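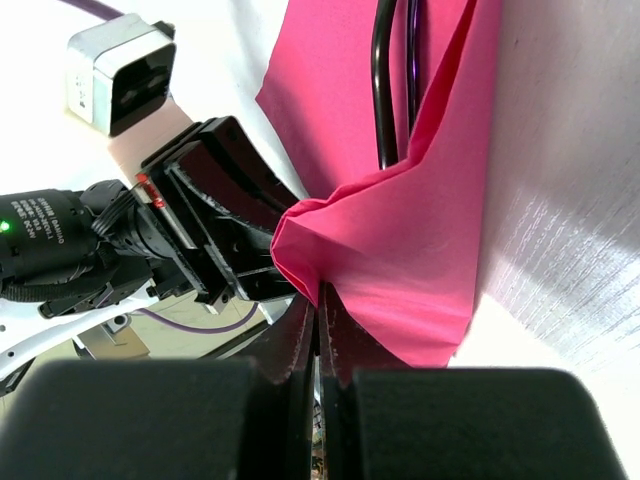

Kostis: getting two arms to agree on a napkin
Project report, Testa Robotics Lab, second-year software project
Gianni Bortolotti
Friday, January 21, 2022

When I signed up for this project I wanted to do planning. I ended up writing a lot more code about timestamps, and I kind of love it now, so apologies in advance for how much of this report is about clocks.

The task is napkins and cutlery. Two arms share a table, each with a gripper and its own wrist camera, and there is one more camera that sees the whole workspace. The arms have to pick up a napkin, handle it between them and deal with whatever fork or spoon is involved. My part is Kostis, the layer that sits between the cameras and the policy. It collects the images and joint readings, lines them up, decides if the arms are allowed to move, and passes the commands on. The task scheduler above it is called Zadatach and it was already there when I started. I only touched its config files (and broke them twice).

What was wrong with the old version

The old code grabbed the latest image from every camera and called that one observation. Fine if everything arrives together! It doesn't. One wrist stream was lagging behind the other, so the policy would see the left gripper closed on the cloth in one view and still open in another. With a rigid block you could get away with it. With a napkin the left arm starts pulling before the right one has a grip, and then you have a napkin on the floor.

So the first thing I did was give every message a capture time, taken as close to the driver as I could get, and keep a small ring buffer per stream. Kostis picks the newest moment that all the streams can cover, then takes the closest image from each buffer and interpolates the joints to match. If one stream has nothing close enough it throws the whole observation away and waits for the next. I was scared this would make the arms stutter, but the policy sends actions in chunks of 8, so there is usually something left to run while we wait.

Perception

Images are cropped and shrunk to 256 by 256 before anything else touches them. I tried a separate cloth mask from a color threshold, and hot pink on a white table is about the nicest case you could ask for. It got much less nice with close-ups from the wrists, where the fingers cover a big part of the view and their shadows land on the tabletop. 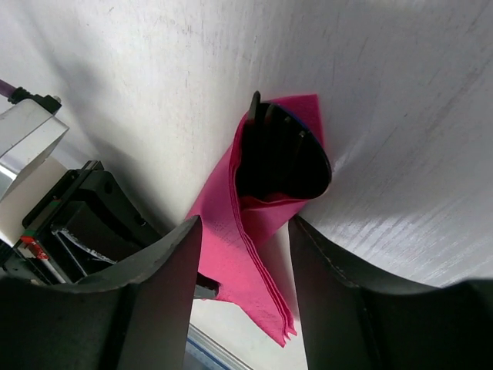
Dark utensils were the other headache. A black fork between two dark gripper fingers is nearly the same color as the fingers, and my threshold happily glued them together into one big blob. I spent a whole week on that and then deleted it. What stayed is much simpler: the mask only answers "is there cloth between my fingertips, yes or no", and it only looks at a fixed patch of the wrist image. Everything smarter is left to the policy, which gets the full crop anyway.

The grip gate

This is the bit I'm proudest of. Before any motion that pulls the two grippers apart, Kostis wants a yes from both wrists plus a gripper opening that fits with holding something thin. If one side says no, both arms hold position and the one that said no gets another try. It is a tiny state machine - wait, one side held, both held, release - and I drew it on paper so many times that I can now do it from memory.

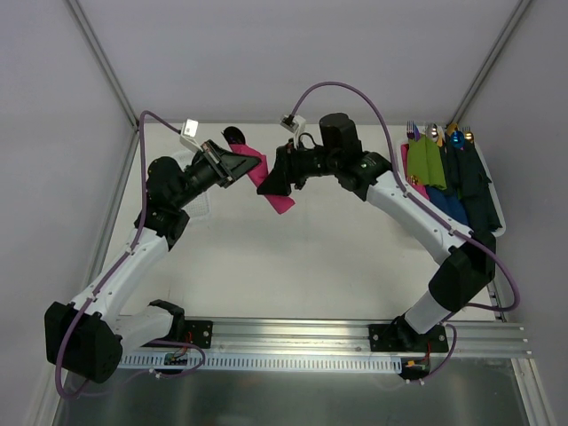 Figure 3. Both grippers on the pink napkin, seen from the fixed camera. The tray with the other napkins and the cutlery is on the right.

Debugging it was painful until I wrote Luvness, a little replay viewer. It plays a logged episode with all the camera views next to each other and the gate state printed underneath, and you can step one observation at a time. I meant it as a throwaway script and now it's 1048 lines and has keyboard shortcuts. My best find with it was a gate that flipped to "both held" one step early, every single time, all from a > that should have been a >=.

Data and tests

We have 766 logged episodes. Kostis can run offline on any of them, so I replay the full set after each change and compare the gate decisions with the previous run. It only tells me that something changed. Whether it changed for the better I still have to check by eye in Luvness, and I haven't found a way around that.

Still open

The gate doesn't know about layers. If a gripper pinches one layer of a folded napkin where it should have taken both, the fingertip patch says yes and off we go. I'd like to try motor current as a second signal, but the readings are noisy at low force and I haven't looked at filtering yet. Config reload while Zadatach is running is also broken, and for now you restart both. I'm fixing the reload first, in February, and the current readings come after that.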